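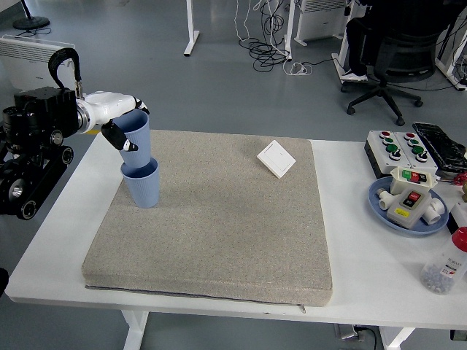 컵은 왜 쏙 겹쳐질까? 스위치는 왜 딸깍할까?

안녕, 친구들! 오늘은 내가 진짜 좋아하는 이야기를 해 볼게. 바로 컵 쌓기랑 스위치 이야기야. 둘이 무슨 상관이냐고? 나도 처음엔 몰랐어. 그런데 책상 위에 컵 두 개랑 스위치 몇 개를 늘어놓고 한참 만지작거리다 보니까 궁금한 게 자꾸자꾸 생기더라고!

먼저 컵부터 볼까? 집에 있는 플라스틱 컵을 하나 가져와서 옆에서 봐 봐. 위쪽은 넓고 아래쪽은 조금 좁은 컵이 많을 거야. 그래서 컵 위에 똑같은 컵을 올리면 좁은 바닥이 넓은 입구 속으로 쏙 들어가. 만약 컵이 위아래 굵기가 똑같은 통 모양이라면 어떻게 될까? 바닥이 입구에 턱 걸려서 안 들어가! 탑처럼 위로 올릴 수는 있지만 자리를 엄청 많이 차지하겠지.

이렇게 겹쳐 놓으면 찬장이 넓어져. 예를 들어 높이가 똑같은 컵 4개를 그냥 탑처럼 올리면 컵 네 개만큼 높아지잖아. 그런데 겹치면 컵 하나 높이에 테두리가 조금씩만 더 올라올 뿐이야. 나는 설거지가 끝나면 꼭 이렇게 겹쳐 두는데, 그 전에 안쪽 물기를 잘 닦아야 해. 젖은 컵끼리 겹치면 꽉 붙어서 잘 안 빠질 때가 있거든. (나도 그것 때문에 한참 끙끙댔어!)

컵 옆에 세로로 오돌토돌한 줄이 있는 것도 있지? 그 줄을 '골'이라고 불러. 종이 한 장을 세워 봐. 흐물흐물 쓰러지지? 이번엔 부채처럼 접어서 세워 봐. 어때, 혼자서도 잘 서 있지! 컵에 있는 골도 비슷한 일을 해. 얇은 벽이 덜 찌그러지게 도와주고, 손에서 미끄러지는 것도 조금 막아 줘.
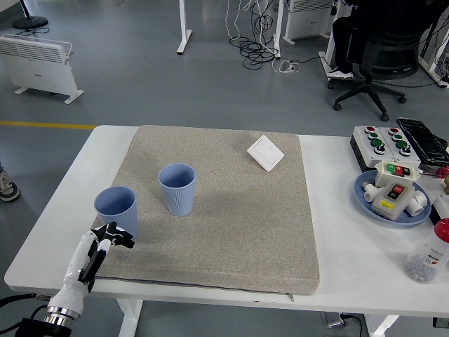
컵을 푹신한 방석 위에 세워 본 적 있어? 딱딱한 책상에서는 얌전히 서 있던 컵이 방석 위에서는 흔들흔들할 때가 있어. 바닥이 폭 꺼지면서 한쪽으로 기울기 쉬운 거야. 그러니까 방석 위에서 컵을 겹칠 때는 위에서 꾹 누르지 말고, 천천히 똑바로 내려야 해. 빈 컵으로만 해야 하는 거 알지? 우유가 든 컵으로 하면 방석을 빨아야 한다고!

자, 이제 스위치 차례야. 벽에 붙은 네모난 스위치는 다들 매일 누르지? 벽에서 떼어 놓은 새 스위치를 처음 봤을 때 나는 좀 낯설었어. 늘 벽에 딱 붙어 있는 것만 봤으니까. 널찍한 판 하나가 시소처럼 한쪽이 내려가면 다른 쪽이 올라가는데, 이런 걸 '로커 스위치'라고 해. 로커는 영어로 흔들흔들하는 것이라는 뜻이야. 흔들의자도 영어로는 로킹 체어라고 하잖아!

그럼 안에서는 무슨 일이 생길까? 전기는 길이 쭉 이어져 있어야 지나갈 수 있어. 강을 건널 때 다리가 필요한 것처럼 말이야. 불을 켤 때 스위치 안에서는 작은 쇳조각이 움직여 다리를 놓아 줘. 끌 때는 그 다리가 뚝 떨어지고. 딸깍 소리는 안에 있는 부품이 재빨리 자리를 바꿀 때 나는 소리야.

버튼 중에는 색깔이 있는 것도 있어. 기계에서는 초록색 버튼을 시작, 빨간색 버튼을 멈춤으로 쓰는 일이 많아. 멀리서도 금방 알아볼 수 있게 약속한 거지. 하지만 모든 기계가 똑같지는 않으니까 색깔만 보고 마음대로 누르면 안 돼! 돌려서 고르는 손잡이도 있는데, 그건 선풍기 바람 세기를 고르는 손잡이랑 비슷하다고 생각하면 쉬워.

내 친구 비토리아 모라이스(Vitória Morais)는 어릴 때 불을 껐다 켰다 하면서 놀다가 엄마한테 혼났대. 나도 그랬는데! 너희 집에서는 스위치가 어디에 있는지 한번 찾아봐. 전등, 멀티탭, 선풍기, 또 어디 있을까? 시소처럼 움직이는 것, 꾹 누르는 것, 돌리는 것으로 나눠서 공책에 그려 보면 재미있어.

꼭 지킬 것도 있어! 벽에 달린 스위치를 뜯거나 콘센트 구멍에 뭘 넣으면 절대 안 돼. 젖은 손으로 만지는 것도 안 되고. 스위치 속이 궁금하면 어른한테 전기가 연결되지 않은 걸 보여 달라고 하자.

오늘 해 볼 놀이는 컵 겹치기야. 모양이 다른 컵을 여러 개 모아서 어떤 것끼리 쏙 들어가는지 먼저 맞혀 보고, 그다음에 진짜로 겹쳐 봐. 유리컵은 빼고! 나는 손잡이 달린 컵에서 틀렸어. 들어갈 줄 알았는데 손잡이가 턱 걸리더라니까.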